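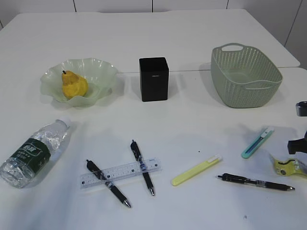
A shared table should belong to no one, Brostow wrote in response to our last notice on common areas, and for that reason nothing should be kept on it. The objection deserves a full reply. It is a position held in good faith by a number of offices in the building, and it has the advantage of being simple to state and simple to enforce.

This office takes the opposite view. A table used by many people should carry a small number of permanent containers, each with a plain purpose, and those containers should remain there overnight. A bowl for fruit, a holder for pens and a basket for everything else are sufficient for most rooms.

The case for the bare table rests on the idea that objects attract other objects. There is truth in this. A single bottle left at noon is commonly joined by a second before the afternoon is over, and the cleaning staff are then placed in the difficult position of deciding what is refuse and what is property. Under the rule in force until August, anything found on a common table at 6 p.m. was to be removed to the front desk. The desk received a great many pens. Very few were claimed.

What the rule did not do was change how people behave during the day. People who sit down to work together bring things with them. They bring something to drink, something to write with and quite often something to eat, and they put these down wherever there is room. If the table offers no place for a pen, the pen will lie on the open surface until it rolls off or is carried away by mistake. A container gives the user a decision that has already been made. The pen goes in the holder, and the user may return to the meeting.
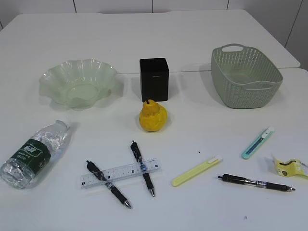
Containers of this kind must also be kept few. The trial conducted in the Mindari reading room began with 5 of them, and the result was unsatisfactory. Users could not remember which tray was intended for which article, and the smallest became a home for paper clips, wrappers and one glove. When 2 were withdrawn, the remaining three were used as intended for the rest of the term. It is the opinion of this office that three is the most that any ordinary table can support.

Their form matters as well. The bowl should be shallow and wide, so that fruit at the bottom can be seen before it spoils. The pen holder should be upright and plain. The basket should have handles, because its principal merit is that it can be lifted in one movement when the table is wanted for some other use. Color is of less importance, although pale colors are restful on a white table and we have tended to prefer them. Glass is acceptable for fruit. Some tenants have asked for plastic throughout on grounds of safety, and we see no reason to refuse them.

The question of drinks is harder. A bottle does not belong in the fruit bowl, and a tall one in a light basket may tip it. Our present guidance is that bottles stand upright, capped, toward the side of the table and away from papers, and that they leave the room with the people who brought them in. We recognize that this last provision is not always observed.
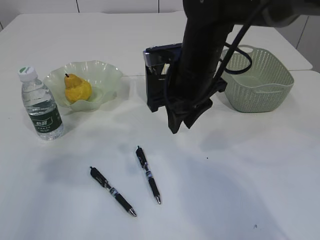 Jurkia, in a comment submitted on the draft guidance, asks who is expected to empty the basket, and warns that a container without an owner becomes a bin within 2 weeks. The warning is fair. The draft said only that contents would be "reviewed periodically," and that wording has been struck. The revised text assigns the task to the last group booked into the room each day and asks them to return the basket empty.

Adomaitis has proposed a further measure, under which each container would bear a printed card listing what may be placed in it. We are not persuaded. A list invites argument over what has been left off it, and a fruit bowl with fruit in it explains itself well enough. Should the cards be adopted elsewhere, we would be glad to learn how they are received.

There remains the matter of cost, which has been raised more often than it merits. Equipping every common table on the ground floor would require less than 100 dollars, and the amount can be met from the existing allowance for furnishings. The revised guidance will be posted beside each room's booking sheet, and written comments may be left at the front desk until it takes effect.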